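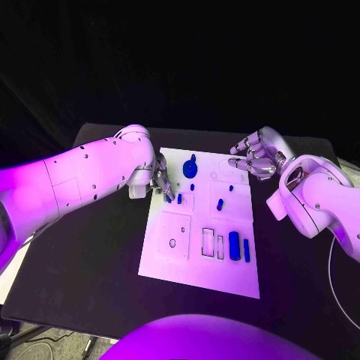

Asanka Wanigasekara has made puzzle boards and peg boards for four years. Before that he repaired chairs in Gidstead, and he still keeps the clamps from that time. We met on 5/27/18 in his workshop on Odlow Street, and he made tea before he would let me ask anything.

I wanted to know first why his boards are white. Most boards of this kind that I have seen in shops have many colors. "I tried many colors," he said. "I had a yellow one and a green one. The person looks at the color and forgets the hole. With a white board and blue pieces, the eye goes to the piece, and then it looks for the place."

On his boards the places are marked in different ways. Some have a raised square panel, some have only a printed outline, and some are simply a hole. I asked if this is not confusing. He thought for some time. "It is a little confusing, yes. I want that. A hole tells your finger when you are right. An outline tells only your eye. You must be more careful with the outline."

The pegs gave him the most trouble. The first set, which he made for a shop called Humphreys, stood too tight in the board, and customers wrote to complain that they had to pull with two hands. For the second set he opened the holes a little more, and then the pegs were leaning. "A leaning peg looks sad," he said. "My wife told me this, and after that I could not sell them." He keeps the whole second set in a drawer and uses the pegs to hold the window open.

The round pieces he likes better. A disc needs no turning, so it is the piece most people take first, and he gives it a small stem on top for the fingers to hold.
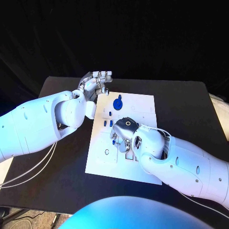

"The stem must be short," he explained. "If it is long, people take it like a spoon and the disc tips over. If it is short, they have to come close with the fingers, and then they feel when it sits." Each disc has its own circular recess. He told me that he cuts the recess first and fits the disc to it after, which other makers do the opposite way.

I asked him also about the table, because he prefers a black one. He answered that on a light table he loses the edge of the board. He likes to put the board at a slight angle and not straight to himself. "Straight is for offices," he said, and laughed.

His new board, the Hirnix, will be ready in October. It will come in three sizes. He did not want to show me the drawings, but he said it has fewer outlines and more slots, and that a slot is harder to cut clean than a hole. He has already spoiled three boards with it. When I left he was looking for a smaller file, and the tea was still on the bench.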